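Orkercombe had 85 orchards before the cannery shut. It has 11 now, and most of them sell at the gate. Etornam Gyamfi bought hers from a retired dairyman who had stopped pruning years earlier — the first harvest barely filled the truck.

She pressed what she could and sold the rest on Wednesday mornings in the church lot.

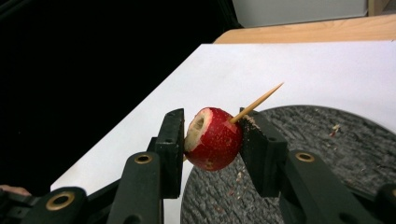 The old trees are a mixed lot, and several have no name on any map of the farm. Bogumił Chmielewska, her neighbor, has grafted cuttings from six of them onto new rootstock. The young trees go in along the creek in September, where the ground drains best.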